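Saturday, just gone 2 in the afternoon

Kettle on, heating not, and I have the whole bench to myself until Eldana gets back with the sandwiches, so I may as well write this up properly for once. Aliki asked on the group thread whether we are any nearer to an arm that can do the washing-up, and I promised her an honest page.

The short answer is that we are nearer to an arm that can tidy a toy kitchen. I know how that sounds! But I have grown very fond of the little blue kitchen, and it has taught me more about chores than the full-sized mock-up at Tirkham ever did, where everything was bolted down and lit like a jeweller's window.

Today's list was the usual one for the Clumow policy: green things into and out of the sink, pot left alone on its burner, don't bash the shelf. I set it for 20 tries and got 12 I would call good, counting generously. Same settings as last week apart from the slower wrist, which Eldana wanted and which I now think she was right about (I have told her so, and she was very gracious).
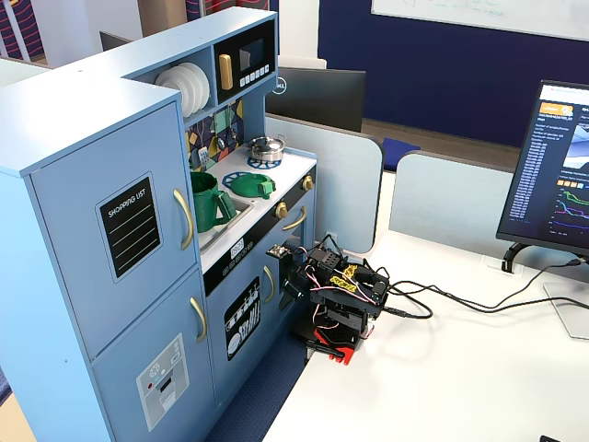
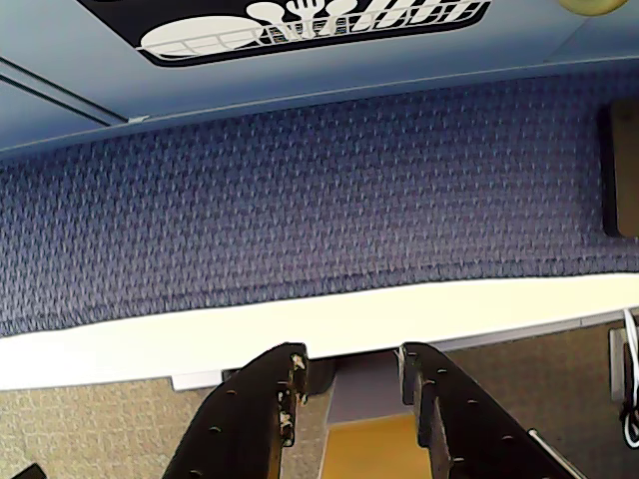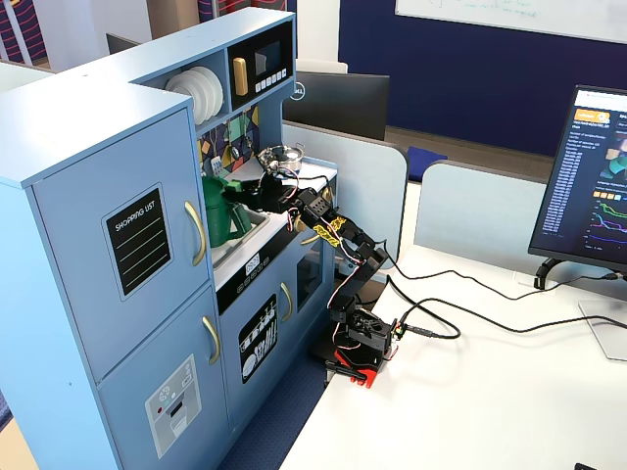
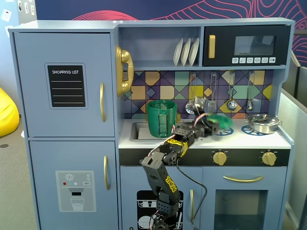
Play kitchen bench, Clumow runs. The third has the gripper on the green pitcher.

What still bothers me is handles. A person picks up a jug without thinking which way round it is, and the policy plainly does think, for ages, and then sometimes goes for the rim anyway. Run 305 in the big log is a lovely clear case if anyone wants to look – it dithers, backs off, comes in again from the same side and dithers some more. I sat there muttering at it like my gran watching the snooker.

Finger pads want replacing. They are scuffed at the tips and I'd like to rule that out before blaming the software. Ursu have the softer sort, but the last lot took ages to arrive, so I'll ask Clilgate first.

So, Aliki: dishes at home, with suds and the good glasses? I wouldn't let it near mine yet. Putting a plastic jug in a dry toy sink, on a good afternoon, with me hovering – yes, more often than it misses.

To do: new pads, repeat the 20 with the pitcher handle turned to the wall, ask Eldana where she put the spare cable ties.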